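Jonthorpe Daylight and Glazing Program
Progress report to the Allier Fund, July

Work in this period centered on the upper floor, where the large windows face the city. The grant covers a survey of glare and window condition ahead of the choice of shading, and 13 of the 20 window bays have now been surveyed. Readings at the remaining bays will follow in the next period.

Glare from neighboring roofs is the main concern raised by staff. The survey notes record the outlook from each bay together with its light readings.

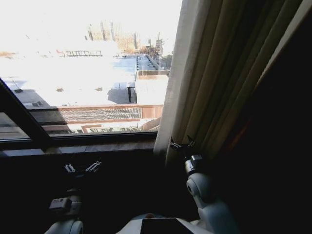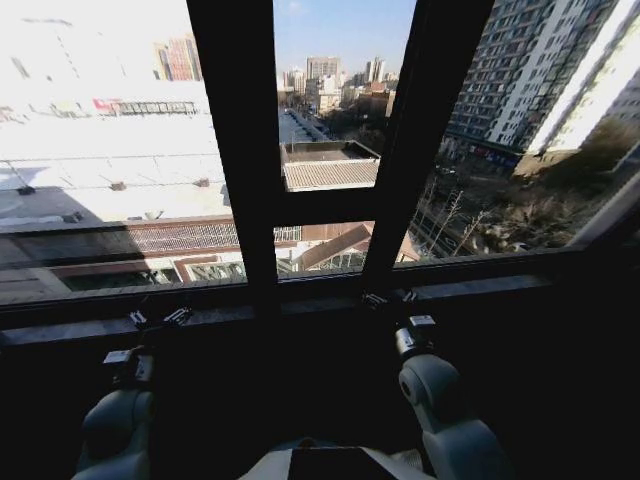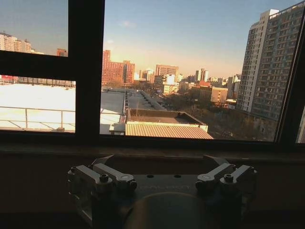 Views from the upper-floor windows over the neighboring rooftops, in sunlight.

Fourie has priced fabric blinds for all bays. Modano has quoted for solar film – a lower cost, though it would darken the rooms in winter. Spending to date stands at $1,793, and a further $900 is committed to the remaining readings. We request the Fund's agreement to carry any unspent balance into the installation phase.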